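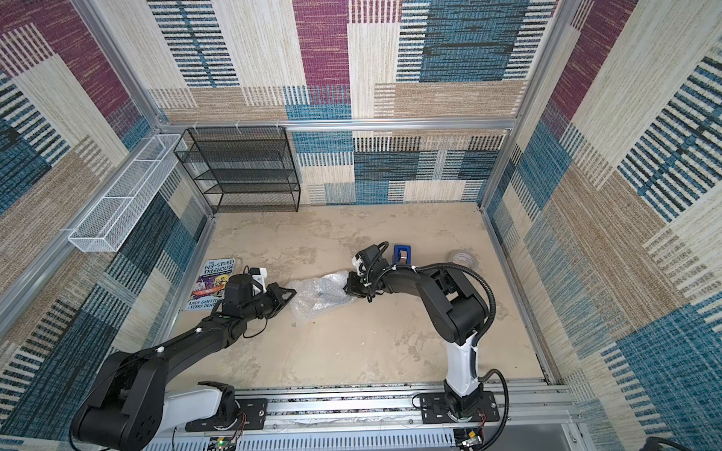
*The wrapping cell at Ridgeway, with the right gripper holding one end of the bubble wrap.*

## Wrapping examples: where we are in May

The Ridgeway cell has moved on from shelf sorting to packing tasks. The first one is wrapping a paperback in bubble wrap, and the team has recorded 263 examples toward the set that Clustis will use for training. Each example is one full attempt, driven by an operator from start to finish and saved with the views from both wrist cameras.

Bubble wrap is harder to collect than boxes or cups. It changes shape every time it's touched, and it's clear, so the cameras often pick up the highlights before they pick up the edge. Rohani Entili, who runs the Ridgeway sessions, has asked operators to slow down at the first grasp and let the wrap settle before bringing in the second arm.

A few changes for anyone booked on the cell:

- Start with the wrap crumpled. The first 100 examples had it laid flat, and we have plenty of those.
- Move the book and both tapes between attempts. They don't need to be anywhere in particular.
- Keep failed attempts. Mark them as failed in Wisero and add a short note on what slipped.
- Stop after 12 attempts and take a break – the later ones in a long run tend to get sloppy.

The patterned wall fabric stays up for this set. Sullenance will record the same task against plain walls later, and we'd like to compare the two.

Questions about bookings go to Rohani. The session sheet is by the cell door.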